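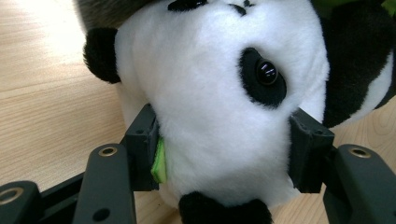 Multcombe toy library to open six days a week after move to former bank

Multcombe Toy Library will reopen in January in the old bank building on Ambrose Street, with longer hours and twice the shelf space it had in the church hall annexe.

The library lends toys, puzzles, games and outdoor play equipment to families with children up to the age of eight. It has 272 member families, 52 of whom joined in the past year. Until now it has been open on two mornings a week, which meant that many working parents could only use it during school holidays.

From January the doors will open at 9.30am and close at 4pm, with a later closing time of 6.30pm on one day each week. The late session will be held during term time only.

Sioned Pugh, manager of the toy library, said: "Parents have asked for later hours for as long as I have worked here. We couldn't offer them in the annexe, as the hall was booked by other groups from lunchtime onwards. The new building is ours all day, and we can leave things out between sessions. Putting everything back in cupboards used to take up a good part of each morning."

The ground floor has been divided into a lending area and a play room. The lending area will hold soft toys, wooden railway sets, dressing-up clothes, jigsaws and board games. Larger items such as balance bikes, slides and sand trays will be kept in the rear store and can be reserved by telephone or at the desk. The old strongroom is being used for party boxes, which contain plates, bunting and games for up to 20 children.

Membership will stay at £19 a year for each household. Families receiving help with their council tax can join free of charge. Members may borrow up to four items at a time for three weeks, and loans can be renewed once if no one else is waiting. There are no fines for late returns, but a household with overdue items cannot borrow again until they are brought back.

All soft toys are washed between loans, and each is checked for loose eyes, open seams and missing labels before it goes back on the shelf. Toys that fail the check are mended where possible. Those that cannot be mended are withdrawn.

The refit was carried out by Grunder, a joinery firm based in the town, which built the shelving and the low counter. A step-free entrance has been made at the side of the building, next to the car park. There is a baby changing room and a space for pushchairs inside the door.

The Java coffee van will be in the car park on weekday mornings during the first month.

Donations of toys in good condition will be accepted again once the library has opened. Soft toys must carry a UKCA or CE mark. The library cannot take car seats, cot mattresses, bicycle helmets or anything that runs from the mains.

The annexe will close for lending in mid-December. Items on loan over the Christmas period should be kept at home and returned to Ambrose Street in January, and no renewal is needed.

ENDS

Notes to editors

Interviews with Sioned Pugh can be arranged through the library desk. Visits to the building before opening are by appointment.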